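I grew up with two languages in the house, and I've come to believe that parents worry far too much about mixing them. My daughter will start a sentence in one and wander off into the other halfway through — and I love it, truly! She has 28 words for food alone, borrowed from both sides of the family.

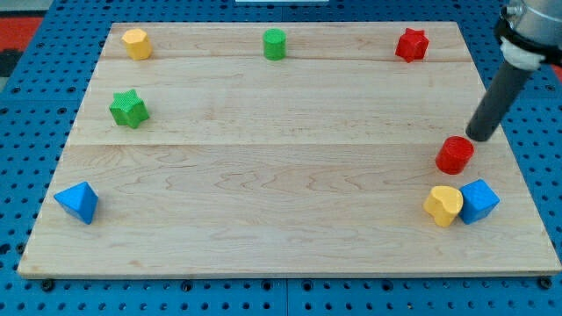 A reader from the Kendik parents' board wrote that her son mixed until he was seven, and that she wishes she had corrected him less and listened more. I feel the same way, and I'd add that grandparents, bless them, can relax too.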